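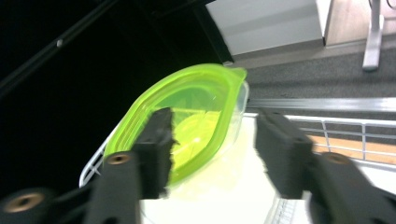 ¿Merece la pena la pinza manual Ulau para recoger demostraciones?

Publicado por Ngân Lưu, 22 de diciembre de 2020

Estoy mirando el kit de Davesine con la pinza Ulau de dos dedos. Quiero grabar tareas de cocina, sobre todo coger recipientes de plástico y dejarlos en una rejilla. Piden 866 euros y la versión anterior sale por 151 menos. ¿Alguien la ha usado con envases transparentes? Me preocupa que las almohadillas planas resbalen en piezas curvas.

Yetunde Briggs
La tengo desde febrero. Con recipientes ovalados agarra bien si coges por el borde y no por la pared lisa. Las almohadillas se gastan por los cantos, así que pide un juego de repuesto con el kit (20 euros). Los insertos roscados de latón aguantan, pero no aprietes los tornillos de más. Lo peor es el manual, que no explica cómo alinear los dedos. Yo los monté 2 veces.

Shewit Assefa
Ni idea de esa. Yo uso una Plusedby y va bien.

Ebere Nnaji
Compra la anterior si no necesitas la cámara nueva. Los dedos son los mismos. Con plástico transparente pon un fondo oscuro, que luego en el vídeo la pared apenas se distingue sobre blanco.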